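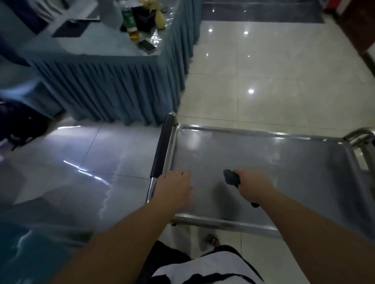 Hands on the steel cart, with a small dark grey part held against the tray.

About Ristmont

Ristmont tests robot grippers, arms, cameras and controllers for people who are thinking of buying them and would like a second opinion first. We don't sell any of the equipment and we take no commission from the people who do. Most of our customers run small kitchens, clinics and packing rooms, and most of them come to us after watching a very good video.

We have watched the videos too. A gripper picks up an egg, then a strawberry, then a light bulb. Fine. We want to know what it does with something flat, dark and a bit rubbery lying on a shiny metal tray, where the camera sees glare and the fingers have very little edge to get under. People manage this without thinking. Plenty of grippers that cost more than a van don't manage it at all.

How we started

Sheyla Ticona set up the company in January 2017 after six years of fitting arms for other firms. She had been sent to put right the same sort of job too many times: an arm bought on the strength of a demonstration, bolted down, and switched off within the season. The first test bench was at Ovside, in a unit with a leaking roof, and the first report ran to 16 pages. The customer read the last one and cancelled the order.

How we test

Every job is done by hand before a machine is let near it. We record it from head height, looking down at the hands, and go through the recording slowly to see which finger does what and when the grip changes. Then the gripper gets the same objects and the same surface. We keep polished metal, glossy floors and ceiling lights in our tests because our customers have them, and we don't put up a black curtain behind the work to help the camera along.

Each gripper gets 3000 picks over 12 shifts. A supplier may send an engineer to set it up on the first shift. After that the engineer goes home, and whatever drifts, slips or needs restarting goes in the report. We write down who had to step in and for how long, a figure we have yet to find in a brochure.

Two names we are often asked about are the Queiroz soft gripper and the Kendden controller. We have tried both. The Queiroz is kind to soft things and poor with straps and cords, which it tends to fold under itself. The Kendden is quick to set up and vague about its own faults. Neither maker was pleased with us and both asked for a retest. They got one, on the same terms.

What we won't do

We don't give stars or awards. We don't test anything the maker insists on running for us. If a trolley and a person will do the job better, the report says so, and almost 17 per cent of our reports have.

Page last updated 2021-06-18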